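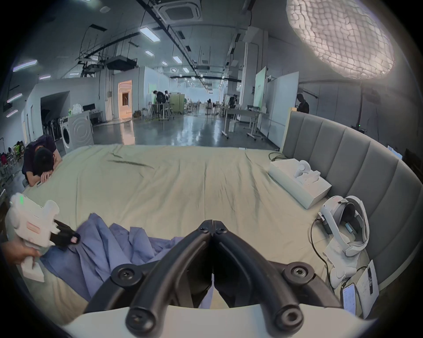

Folding T-shirts on the bed: does the sheet underneath make any difference?

Laundry and ironing > Folding
1634 views

Stojan Grgić

I fold on the bed because it's the only thing in the flat big enough, and I keep being told I'm doing it wrong. My sister-in-law says a bed is too soft and you'll never get a straight edge. A bloke at the launderette in Ulthorpe says you have to pull the fitted sheet dead tight first or the creases in it "print" onto the shirts. That sounds like rubbish to me. A wrinkle in a cotton sheet has no weight on it, so how is it going to mark a T-shirt that's lying there for ten seconds?

What I do get is a shirt that looks fine flat, and then once it's folded in thirds there's a ridge down one side of the front. It happens with the thin ones and hardly ever with the heavy ones. I've been tempted by one of those Fallent folding boards, but I'm not paying for a bit of hinged plastic if the trouble is me.

Plain crew-neck T-shirts, mostly blue, washed at 40 and dried on hangers. Is it the bed, the sheet or the way I fold?

3 answers

Urho Ruotsalainen

The "printing" thing is nonsense, you're right there. I've never seen any proof of it and the people who repeat it never have any either. To press a crease into cotton you need weight, warmth or damp, and preferably all of them. A sheet with a few ripples in it supplies none of those.

But I don't think the sheet is entirely innocent. When you slide your hand under a sleeve to turn it in, a loose sheet moves with you. It bunches a bit, the shirt rides up over the bunch, and you fold while it's sitting crooked. You don't see it because the top layer still looks flat. I'd bet that's your ridge. Thin jersey follows whatever is underneath and heavy jersey bridges over it, so the thin ones show it more.

You can test it for nothing. Spread a spare sheet on the floor and do the same shirt there.
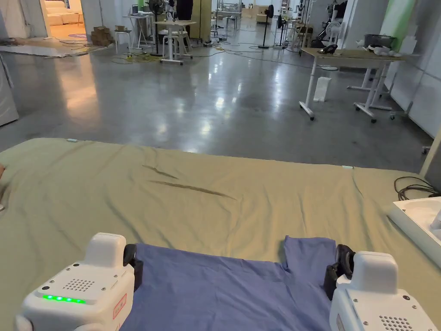

If the ridge goes away, blame the mattress. If it's still there, blame your hands. Mine was hands, I'm sorry to say. I was pulling the hem with my right and only resting the left on the shoulder, so the whole body of the shirt was on a slight twist before I'd made the first fold.

Lay it down, take both side seams near the hem, tug once, let go. Then check the seams run straight down from the armpits. Some cheap shirts are cut so badly that the seams spiral round to the front after a wash or two, and no method of folding will cure that. Try a decent shirt before you decide anything.

As for the board, I had one for a year. It makes them all the same size, fair enough. It did not make them any smoother, and mine was too narrow for an XL.

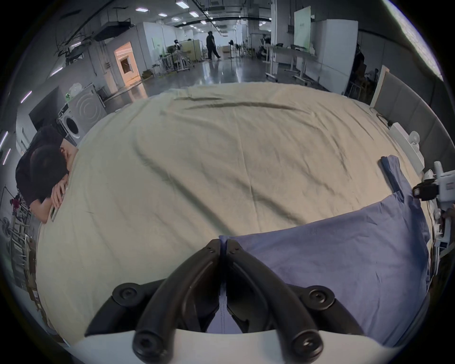

Do I need to iron the sheet before folding on it?

There's no need. Smooth it with your forearm and tuck in whatever edge is loose. If you still think wrinkles matter after that, iron one half only and compare.

Mircea Moldovan

Just use Brustix crease spray, 200 ml bottle, lasts ages. Spray, smooth, fold. Works on everything.

Comment from Urho Ruotsalainen: Does it, though? You're wetting a shirt and then folding it away. I'd want to hang it up again first, and by that point I could have dried it properly to begin with.

Comment from Mircea Moldovan: works for me mate

Taner Eren

I did the floor test Urho suggests, because I didn't believe him either. Same five shirts, once on the bed and once on a flat sheet on hard floor, left in the drawer for 24 hours each time. The two thinnest were better off the floor. With the other three I couldn't tell them apart, and nor could my wife, who had no idea which lot was which. So there's a small difference for thin shirts, and whether it's worth kneeling for is up to you. My knees said no.

One thing I'd add about the floor is to make the sheet bigger than you think you need.

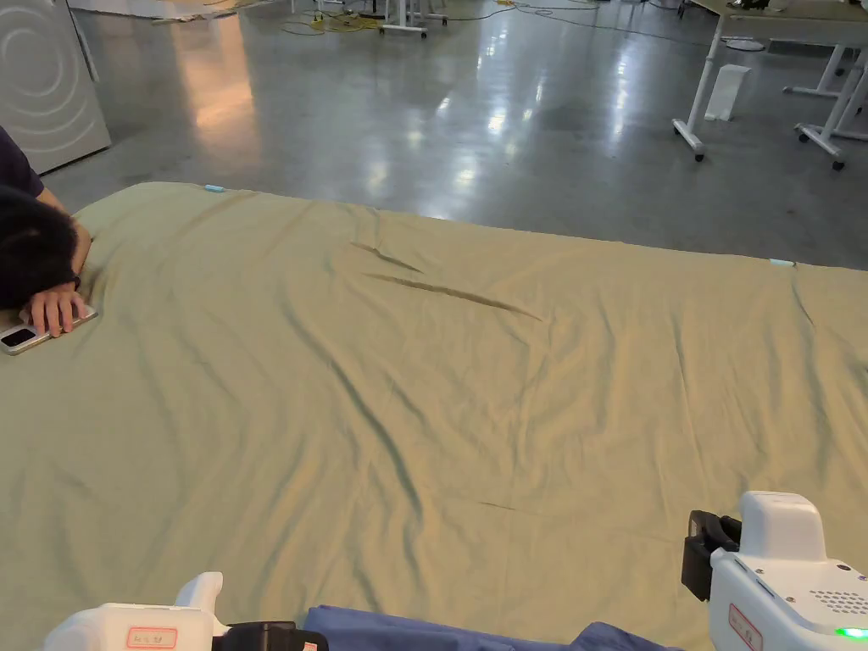

With a small one you end up kneeling on the hem, and then every time you shift your weight it drags the shirt along with it. Stay off it altogether if you can reach.

I'm also not convinced that thirds is the right fold for a thin shirt. Fold it in half lengthways, sleeves in, then roll or fold down from the neck. You get one crease down the middle, where it drops out when worn, instead of two down the sides. The Ren drawer dividers everyone recommends assume thirds, so ignore whatever the packet tells you.

Stojan Grgić

Tried the tug on both seams, on the bed, sheet left as it was. Ridge gone on four shirts out of six. The other two have the twisted seams Urho mentioned, so they're going to be for decorating in. Not buying the board.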